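Print | E-mail

About Us

Kodumo is a sorting and storage supplies business in Buchanan, run by Harsh Vashisht. We sell coloured trays and bins to schools, libraries and home offices, and we teach people how to set them up. Our catalogue has 244 lines.
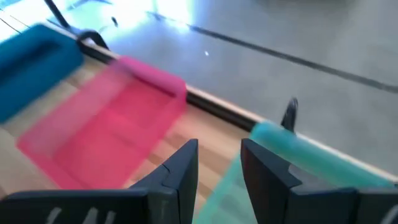

Most customers start with stationery. We suggest one colour for each kind of item and a clear table to work on. Orders over 1,000 pieces ship from the Stindar warehouse. Smaller ones are packed at our own counter.

A see-through tray suits pens well, as you can check what is in it from the side.

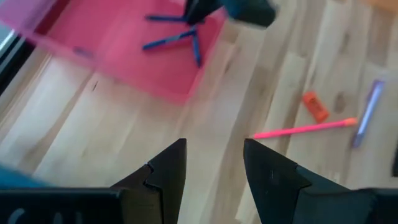

Kodumo Catalogue, No. 204

The catalogue is free and can be picked up at the front desk. Small blocks and other loose pieces do better in a bin with some depth, and four colours are enough for most classrooms.

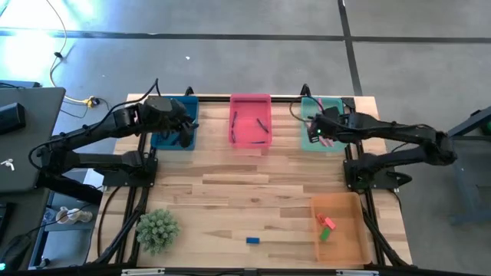
School accounts are billed monthly. For a quote, send us your list and a delivery address.

Page updated 8/24/25

Print | E-mail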